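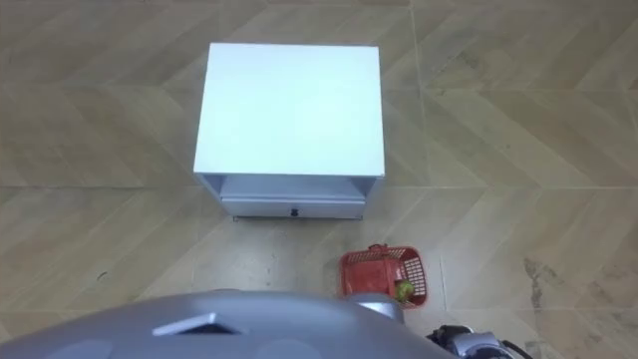 Brondham Household Storage Project: Progress Report for July

Prepared for the Clastus Fund by Vikas Sandhu, Project Lead

1. Furniture and flooring

The fund's second payment was applied to bedside furniture and to the floors of the Uniyal wing. The white cabinets supplied under this heading have one open shelf and a closed drawer beneath it, with a small dark knob. The wood-look tiles are laid throughout, and the remaining work is confined to sealing at the thresholds. Expenditure under this heading stands at £819, against an allocation set before the price of tiles rose. 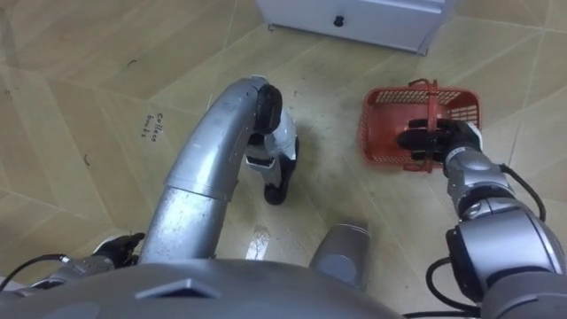 2. Baskets

Residents asked for a means of moving small belongings between rooms without repeated journeys. Several types were considered, and the project settled on a light plastic basket that can be wiped clean. The red one, with its grid-patterned walls and a carrying handle that arches over the rim, was preferred for its visibility against a pale floor. A total of 200 baskets has been ordered from Wimomer at a cost of £653 – delivery is expected in two parts. Lids were not included in the order.

The cabinet top has proved a suitable resting place for a basket while it is being filled or emptied. Our guidance to residents is that baskets should be returned to the cabinet after use,
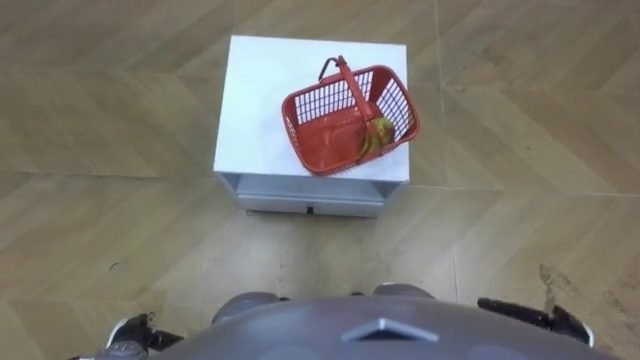 and that fruit and other perishable items should be taken out the same evening. Floors are to be kept clear along the route between the bed and the door. The written guidance has been shortened to a single page at the request of residents.

3. Matters outstanding

Six drawer knobs require tightening and will be attended to by the supplier. A decision is also sought from the fund on whether any underspend may be carried forward to the purchase of shelf liners.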